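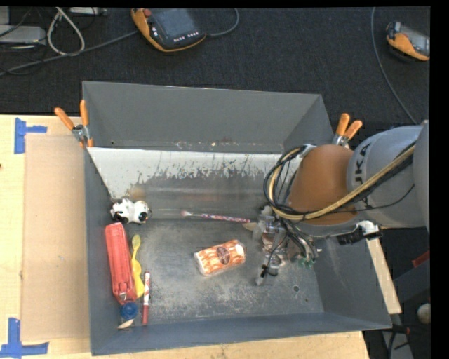

A gray bin with worn sides and floor.

Keep the Old Bin

Print this page | E-mail this article

Our office moved in January, and the movers billed us for 162 new storage bins. We already owned plenty. They were scratched, so someone decided they looked bad on the shelves at the Trokier building.

I think this is a waste, and a common one. A scuffed bin holds as much as a clean one. Most of us know that at home, where we keep a roasting pan for 12 years. At work we forget it - the money belongs to someone else.

The bill came to $2,083. That would have paid for two decent chairs, and the chairs at our front desk do need replacing. One of them leans.

Buy new when a thing is cracked or unsafe. Scratches are a poor reason. I would like companies to write that down in their purchasing rules, in one sentence, and then follow it.

Comments (2)

shelf_life: We sell our used ones to Khaemba for a dollar each. They go fast.

marnie22: Disagree. Customers see our shelves and they judge us by them. Clean bins are worth it.

Contact Listari Weekly | Copyright Listari Weekly, all rights reserved | Back to top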